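Cullotico
Two-arm control and planning for soft, small, dangling things
by Broneo

Overview | Modules | Requirements | Getting started | Licensing | Release notes

Cullotico is a software package for two-arm tabletop robots that work with cloth. You bring the arms, the grippers and the cameras, and Cullotico handles the part between "there is a sock on the table" and "the left arm should be over here, with its fingers open this wide, now." It runs on one Linux computer next to the robot and talks to the arms over whatever driver they came with.

We started with socks and clip hangers and we still love them as a test. A sock has no fixed shape, a spring clip has to be held open while something else goes into it, and the whole hanger swings the moment you touch it. If your planner can cope with that, it will cope with a lot of other work (dish towels, gloves, baby clothes, cable ties, bags of parts).

What's in the package

Cullotico Core
The control loop. Core runs both arms from a single clock at 50 Hz, so a move planned for two hands stays a move for two hands, even when one arm has to slow down for a joint limit. You can stop, step and rewind a plan from the console or from Python. Force limits are set per arm and per finger, and they apply during teleoperation too, which has saved us a fair number of hangers!

Grajales
The perception module. Grajales takes the head camera and the two wrist cameras and keeps one shared picture of the workspace: garments, clips, rail, table edge, and both grippers. Each camera gets a say according to how well it can see a thing at that moment. From above, a clip on a rail is a few bright pixels. From the wrist it may fill half the image, and be blurred, and have a finger in front of it. Grajales was tuned for exactly that trade, and you can watch the weighting shift live in the viewer as an arm comes in close.

It also tracks swing. After contact, the hanger is treated as a pendulum with a wobbly pivot, and clip positions are predicted ahead instead of being read off the last sharp image. You can turn this off for rigid racks.

Jilten
The task planner. Jilten works from short text files that name steps, conditions and fallbacks. A step can belong to the left arm, the right arm, either, or both. "Either" is the fun one: Jilten picks the arm that can get there without crossing the other, and picks again if the situation changes halfway. Plans are readable, so you can keep them in version control and argue over them in a review like any other code.

On the table: socks and a clip hanger

The setup is our favorite one, with a cloud-shaped plastic hanger over a light wooden table. First come two wrist camera views, then two from the head camera.

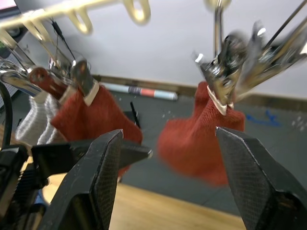 Red knitwear on the clips, from between the fingers. Motion blur like this goes straight into the swing tracker.

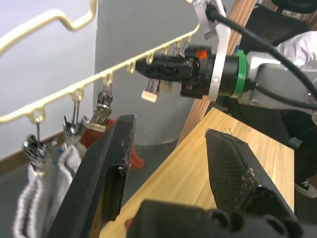
A wrist view with the other arm at the rail. The hook spacing shrinks quickly with distance at this angle.

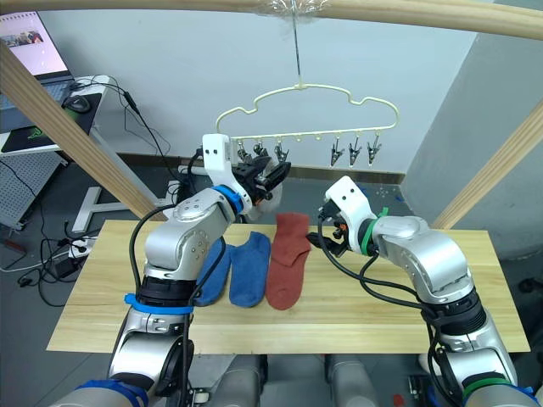
Head camera, left gripper up by the clips, right gripper angled down beside the rust-red sock. 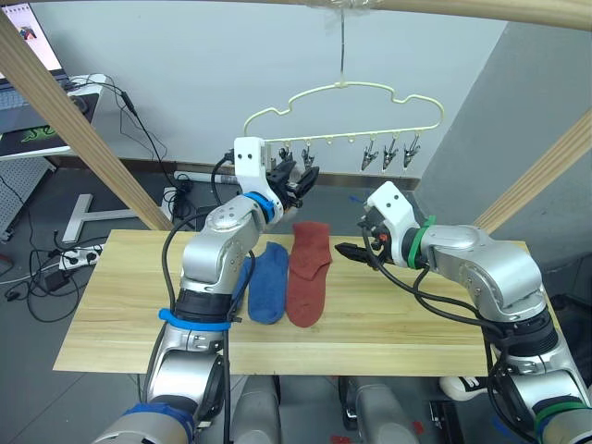 Head camera again, with a blue sock and a rust-red one lying toes to the front.

Working with the viewer

The viewer opens in a browser and shows every camera side by side with the current plan underneath. Click a step and you get what Grajales believed when that step began. Click a garment and its outline is drawn in all the views where it was found, with a confidence number for each. We use this all day long. Most of the bugs we have fixed in the past year were found by scrubbing back through a run and noticing that one camera had a very different opinion from the others.

You can also correct things by hand. Drag an outline, mark a clip as taken, move the rail a little, and the planner carries on from your version. Corrections are saved with the run and can be exported as training labels in one go.

Recording and replay

Every run is recorded unless you switch recording off. A recording holds joint states, gripper widths, all camera streams and every decision Jilten made, with the reason it gave. Replay works without a robot attached, so somebody can sit at a desk and debug a pick while the arms are busy with something else. Our regression set for this release has 587 recorded runs and it plays through overnight on an ordinary desktop machine.

Long sessions make big folders. The trimming tool keeps the stretches around contact at full rate and thins out the rest, and you set how much is kept.

Requirements

Computer: 64-bit Linux, 32 GB of memory, a graphics card with at least 12 GB
Arms: two, six or seven joints each, with position control at 50 Hz or faster
Grippers: parallel two-finger, with width feedback. Textured pads work better on knitwear than smooth ones
Cameras: one overhead or head camera and one on each wrist. Cullotico will run with the head camera only, but clip picking is turned off
Calibration: printed board (PDF in the download), plus the guided routine in the viewer
Languages: Python for scripting, C++ for drivers
Disk space: 42 GB for the full install with models

A few words on cameras, as this is what people write to us about most. Wrist cameras should be able to see both fingertips and the gap between them when the gripper is fully open. If only one tip is in view, Grajales will still find clips, but it gets shy about closing on them. Set exposure by hand. Automatic exposure tends to hunt when a shiny clip drifts past a white wall, and the tracker really doesn't like that.

Getting started

1. Install the package and start the viewer.
2. Choose your arm driver from the list, or point Core at your own.
3. Run the calibration routine for the head camera, then for each wrist.
4. Load the table plan. This has the arms visit the corners of the work area at low speed with the grippers closed.
5. Hang something light from the rail and load the swing plan. Give the hanger a small push and check that the predicted clip positions follow it in the viewer.
6. Open the sock plan, read it through, and change the heights to match your rail.

Please do step 5 before step 6. Rails sit at all kinds of heights and wire hooks bend, and the swing plan is a very quick way of spotting both.

Known limits

Black cloth against black fingers is still hard, especially in the wrist views. Lace and very open knits can be split into two garments by mistake. Loose threads on the pads sometimes get tracked as tiny garments, so wipe the pads now and then. Two hangers on one hook are not supported yet, though we have a branch where it nearly works and we are very excited about it.

Licensing

Single workstation, one robot: 998 dollars per year, all modules included
Teaching license: free for classes, one per lab, renewed each May
Replay and viewer only: free, no key needed

A license covers updates for as long as it runs. Recordings belong to you and stay on your machine. If you let the license lapse, the viewer and replay keep working with everything you have already recorded.

Release notes, April 16, 2024

Jilten: "either" steps can now be reassigned while an arm is moving
Jilten: fallbacks may be nested
Grajales: better clip tips on chrome clips under overhead light
Grajales: tags and paper bands are no longer counted as part of the garment
Core: smoother slowdown near joint limits
Viewer: outlines can be dragged on a touch screen
Viewer: fixed the timeline jumping back to the start after a correction
Trimming tool: keeps gripper width at full rate in all modes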